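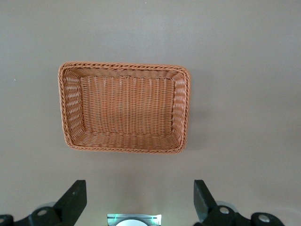
The bread basket in question, on my table, empty for now

Forum > Kitchen & Table > Storage and serving

Synthetic bread baskets – worth it or tacky?

tallowandthyme
31 Aug 2019
So I finally gave in and bought one of those woven baskets that's synthetic and only looks like rattan. Mine is the Orniva one in the terracotta color (they call it "clay" but come on, it's orange-tan). Rectangular, rounded corners, big braided rim that goes all the way around. I have been through three real wicker ones in the last few years and every one of them started shedding little splinters into the rolls, and my mother-in-law found one with her tooth at dinner in November. Never again!

My questions are, do you line yours or put the bread straight in? And how do you wash it? The floor is a pretty tight weave and I can already tell crumbs are going to live in there forever. The tag just said "wipe clean" and I don't trust that at all.

pantryrat
I have the same shape in gray and I use it for onions, so take this with a grain of salt, but I just run it under the kitchen sprayer upside down and whack it on the side of the sink. Onion skins are way worse than crumbs. It's held up fine.

oldstove_ohio
Tacky, sorry. You asked. Bread goes in something that breathes and smells like nothing, and every plastic basket I ever brought home smelled like a shower curtain for a month. I use a willow one lined with a dish towel and have never bitten a splinter.

tallowandthyme
Ha, fair enough. I did sniff it before I wrote this and there is a bit of a smell, but I had to put my whole face in it. And the weave breathes plenty – there are gaps between the strands on the bottom.

bluebowl8
Line it!! I have two from Jalden that I've used every weekend for years and they still look new because nothing ever touches the weave. A square napkin laid in on the diagonal, corners hanging over the rim. The sloping sides help, the napkin sort of settles in by itself. I wash the napkins with the towels and the baskets get a soak maybe twice a year.

Only thing I'd warn you about is warm stuff. I put a foil packet of garlic bread in one straight from the oven and it left a shiny flat patch on the bottom. My fault, but I was mad about it.

pantryrat
Oh good point, I never put anything hot in mine. Onions and all.

quarterpound
I'm going to disagree with the napkin people. We do a big breakfast for the church twice a year, 300 rolls, and we have 40 of these baskets. If we lined every one we'd be doing laundry until Christmas. Cool the rolls, put them right in the basket, and afterward everything goes in a tub of warm water with dish soap. An old soft toothbrush gets along the inside corners and under the braid, that's where the sesame seeds hide. Rinse, shake, stand them on end on a towel overnight. Don't stack them damp or they'll smell musty, ask me how I know.

Ours came from Bajwa, the restaurant supply place out past Mosside. They were 8 dollars apiece and the rims are starting to loosen on a few, but they've been dragged around a lot.

bluebowl8
That's a totally different situation though, the OP has one basket and a mother-in-law.

quarterpound
OK, I'll give you that.

oldstove_ohio
Does the dishwasher ruin them? Not that I'm buying one.

pantryrat
Top rack was fine for me, no heated dry. My sister did the full hot cycle on hers and it came out shaped like a potato chip.

tallowandthyme
Okay, so I'm going to line it for rolls and go bare for things like wrapped crackers, and I dug out a toothbrush. @oldstove_ohio I'll report back on the smell, I've left it out on the table to air. And does anybody know if Orniva makes a longer one? A baguette is never going to fit in there unless I cut it in half.

bluebowl8
Jalden has a long skinny one but I've only seen it in white. Cut the baguette!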